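Chapter 4
Dissolving and Winding Up a Business

A business that is formed under state law must also be ended under state law. Owners who simply stop trading often learn that the entity still exists on the state's records, and that annual fees and filing duties continue to build.

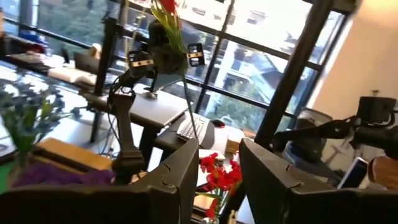
By Trevor Yeoman and Darren Fothergill
Revised 6/16/22

This chapter covers voluntary dissolution, the settlement of debts, and the final distribution to owners. Dissolution by court order is treated separately at the end.

In most cases the process starts with a vote. The operating agreement or bylaws will usually state what share of the owners must approve. Where the agreement is silent, the default rule of the state applies — and that rule may differ for corporations and limited liability companies.

Consider Osus, a company in Drernville with two owners and 97 open customer accounts. Its owners vote to dissolve in December. From that point Osus may collect what it is owed, sell its property, and pay its creditors, but it may not take on new business.
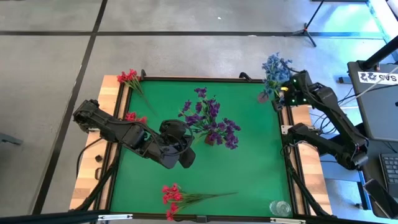

Figure 4-2. A work table with two robot arms.

Creditors are paid before owners. A company that distributes its assets too early may expose its owners to claims for the amounts they received. Written notice to known creditors is therefore an important step, and the form of that notice is set out in Section 4.2.

Key terms: dissolution, winding up, known creditor, final distribution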